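Folding Station Walk-Through, Bed 7
Storano training room, 20 August 2020
Checked by Ekene Bako, comments mine

I do this list every time we move people onto the hand-held grippers, and I'll be blunt in the comments (Najwa Tarawneh asked me to be!). We used to fold 48 pieces a shift by hand. Now we fold with the grippers so the Gukero arm can learn from us, and it's a different kind of tired.

1. Grip and wrist. OK
Fingers wrapped right around the handle. New folks squeeze way too hard the first week and then wonder why their forearms ache. Loosen up!

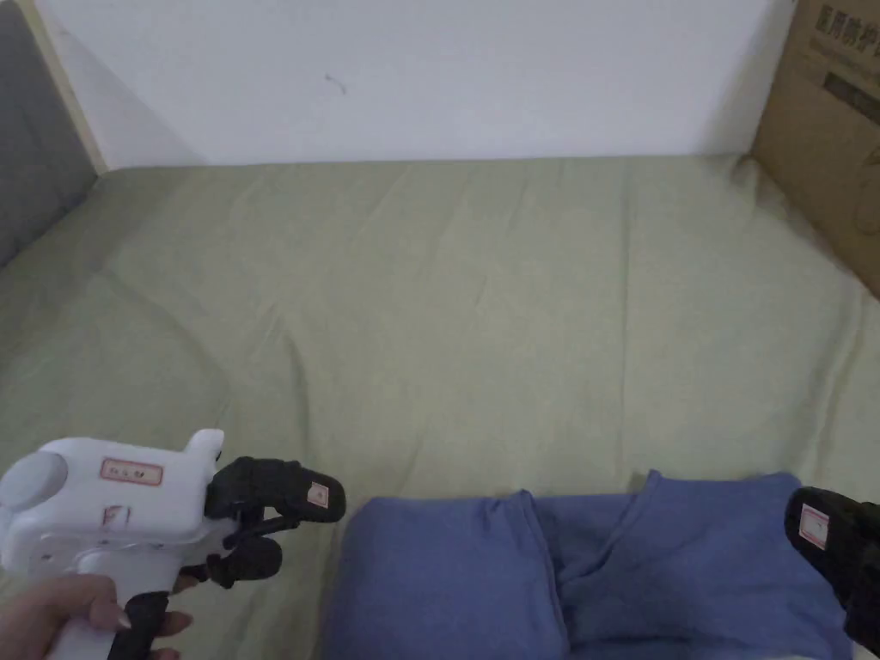
2. Lights and labels. OK
Look for the green light before you start. If a label is peeling, tell me and I'll print another one (the Muvley printer is back, hooray).

I also asked everybody how they feel about the green light. Most people said they don't notice it anymore, but a couple told me it makes them feel watched, and I get that.

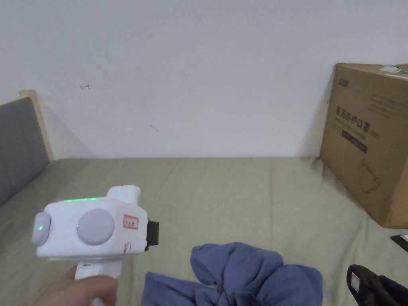
So I'm writing it down again for whoever reads these: the counts are for the arm, and they don't go in your review. Najwa confirmed that in February and I have the email.

3. Work surface. OK, with a comment
Sheet pulled fairly flat, middle clear before the next piece goes down. There are wrinkles, there are always wrinkles, and I'm not failing anyone for that. The mask box stays against the wall, out of elbow range.
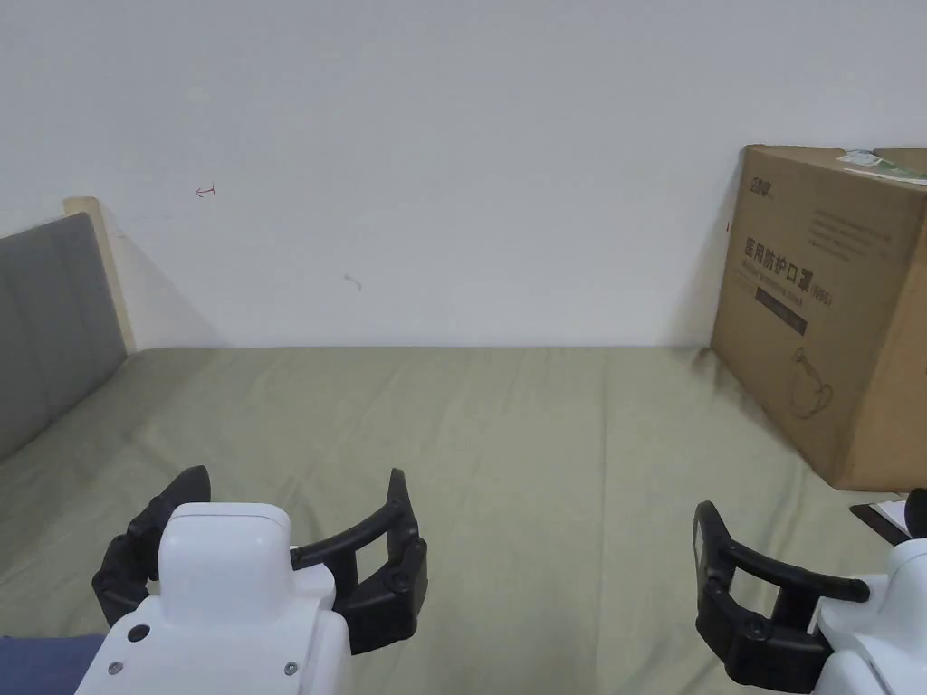
Item 3: both grippers open, middle of the sheet clear.

4. Jaws and pivots. OK
Open and close them 10 times with nothing in them and listen. Any clicking, swap the tool out and put the old one on the Arumugam shelf for repair. Please don't tighten the screws yourself, I know it's tempting.

5. Floor and shelves on the right side. NEEDS WORK
Too much stuff piled up over there: bags, papers, open cartons. You're looking at your hands the whole time on this job, so you won't see what your feet are doing.
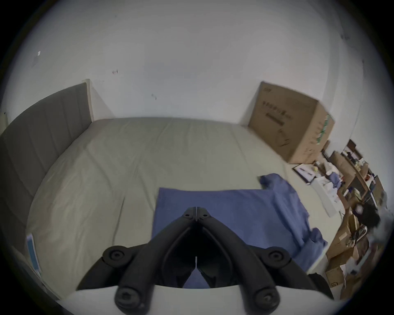 6. Breaks and rotation. NEEDS WORK
Folks are skipping the swap to the sorting table when they get into a rhythm. I do it too. Set a timer, and call me on extension 1201 if there's no one to trade with.

Recheck of items 5 and 6 is on me, next round.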